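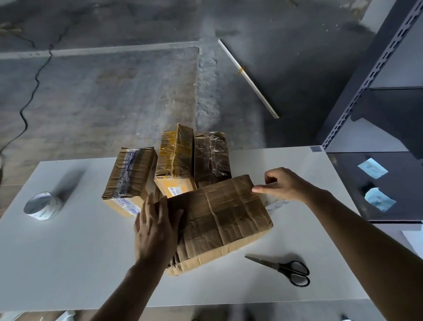

Uriel Nava wrote in to say that he throws out every box that has a crease in it, and asked whether there was any point in keeping the wrinkled ones. Yes, for some jobs. A creased box has lost part of its strength, mostly in the walls and corners, and how much it has lost decides what you can still put in it. A crushed corner is worse than a wrinkled face. A wet box is finished, even after it dries.

The notes below cover sorting, flattening, reusing and taping old boxes at home. They come from the packing bench at our place in Clinby, where we send out secondhand lamp parts and door hardware and reuse nearly every box that comes in. Last year that was 2353 parcels, most of them small.

## Sorting what you have

Do the sorting on a table, with the boxes at waist height. On the floor you will bend over each one and get careless by the tenth.

Pick up the box and press the middle of each face with your thumb. Good board pushes back. Tired board gives and stays dented. Then run a finger down the four upright corners. These carry the load when boxes are stacked, so a corner that folds under a light squeeze means the box goes in the second pile.

Three piles are enough:

- **Ship again.** Corners firm, flaps attached along their whole length, no holes.
- **Around the house.** Creased or dented, still closes. Fine for storing clothes, carrying jars to the garage, or sorting a drawer.
- **Cut up.** Torn flaps, soft corners, stains, or a bad smell.

Look inside as well as outside. A box that carried something heavy often has a split along the bottom seam that the tape hides. Small parts, screws and packing slips get stuck under the bottom flaps, too. We have found more than one missing hinge pin that way.

Any box that held bleach, motor oil, garden spray or raw meat goes out, whatever shape it is in. The same goes for boxes with insect droppings or chewed edges.

## Taking old tape off

You don't have to take it all off. Old tape that lies flat and is well stuck can stay, and pulling it usually strips the top layer of paper and weakens the board. Trim loose ends with scissors and tape over them.

Where you do need it off, pull low and slow, with the tape folded back nearly flat against itself. If it starts to lift the paper, stop and come at it from the other end. A hair dryer on medium for 10 seconds softens the glue on most plastic tape. Paper tape with water-activated glue won't come off cleanly no matter what you do. Slit it along the seam and leave the two halves where they are.

For slitting, set the blade so only a little of it shows. You want to cut the tape and leave the flap beneath it alone. Cut away from the hand that holds the box. If the box is light, turn it so the seam runs across in front of you and hold it down on the far side of where you started.

A box that has been wrapped all the way around in tape is a nuisance. Slit along one edge only and open it like a book. The tape on the other sides then works as a hinge, and the box can be closed again with one strip.

## Flattening

Open both ends before you press anything. People try to crush a box with the bottom still taped, and that is where most of the bad creases come from. With both ends open, push two opposite corners toward each other and the box folds on the creases it was made with.

Store flattened boxes on edge, like files, in a gap beside a shelf or behind a door. Lying flat, the one you want is always under the rest. Sort them by height and write the size on the top edge in marker. We write the three measurements in inches, longest first.

Keep them off a basement floor. A couple of wood strips under the stack is plenty. Damp board feels slightly cool and leathery, and it won't hold tape.

## Dealing with creases

A soft crease can be worked out partway. Lay the piece on a hard table and rub along the crease with the back of a spoon, from both sides. It won't be new, but the face will be flat enough for a label.

For a crease that runs across a wall, cut a patch from a scrap box and glue it to the inside. Cut it so the ridges in the patch run up and down, the same way as in the wall. White glue works. Put a heavy book on it for an hour. Tape alone over a crease holds the surface together and does very little for strength.

If a corner has gone soft, fold a strip of scrap lengthwise into an L and stand it inside the corner. It doesn't need glue if the contents are packed snugly.

Don't double the outside of a weak box with layer after layer of tape. We have weighed a few that came in like that, and the tape had added several ounces without doing anything for the corners. Put the weak box inside a sound one instead, if you have one that fits.

## Taping shut

Use tape at least two inches wide. Narrow household tape is for gift wrap.

1. Close the short flaps first, then the long ones. The long flaps should meet without a gap. If they overlap, the box is out of square, so push it straight.
2. Start the strip a hand's width down one end.
3. Run it along the seam and the same distance down the other end.
4. Rub it down with your palm. Tape needs pressure to grab, above all on dusty old board.
5. For anything over ten pounds, add a strip across each end seam, so that the tape looks like a capital H from above.

Do the bottom before you fill the box, and do it better than the top.

Wipe the board with a dry cloth before taping. Reused boxes carry a fine dust, and that dust is the main reason tape peels. In a cold garage, keep the roll indoors until you need it. Below about fifty degrees a lot of tape won't stick until it is rubbed hard.

Fold a quarter inch of the end back on itself when you put the roll down, or stick a bread clip under it. Store rolls on a peg or flat on a shelf. Standing on edge in a drawer they pick up lint along the sides and start to tear at an angle. If a roll has already started splitting, cut straight across it down to a clean layer and throw the outer wraps away.

Printed tape from a store or a past order is all right for boxes that stay in the house. On something you are mailing, the printing can make the address hard to spot. Plain is better.

## Old labels

Cover them or take them off, all of them. A sorting machine reads whatever barcode it finds first. Years ago we sent a lamp base to a customer in Mottram with the old label still showing on the bottom, and it came back to us two weeks later.

A thick black marker will do for numbers and bars, but go over it twice and check it under a lamp, held at an angle. Glossy labels often show through. A square of plain paper taped down on all four sides is surer. If you are putting the box out for recycling and don't want your name on it, cut that panel out with a knife. It takes less time than scraping.

Put the new label on the largest flat face, clear of any seam or crease. Tape its edges, but don't run shiny tape across the barcode.

## Filling the space

A box that is too big gets crushed because there is nothing behind the walls. Cut it down: slit the four corners to the height you want, score the walls with a ruler and the back of a butter knife, and fold them in as new flaps. It's a five-minute job the first time and about one minute after that.

For filler, crumple paper into loose balls the size of a fist and press them in until the flaps have to be held down lightly to close. Cut-up boxes from the third pile work too. Slice them into strips an inch wide, across the ridges, and scrunch them by hand. Shake the closed box next to your ear. If anything shifts, open it and add more.

## How many to keep

Fewer than you think. A household that mails a few things a year can get by with ten flattened boxes in mixed sizes and one bag of paper. We keep more because we use more, and even so we clear the rack in February, when the last of the holiday boxes have come in. The shed at Plondov had been let go for years before we gave it up, and the load of cardboard we took out weighed 1345 pounds at the recycling yard.

Break the rest down, pull off any big pieces of plastic wrap, and tie the stack with string. Most yards will take board with a bit of tape still on it. Ask yours about greasy board, as the rules differ from town to town.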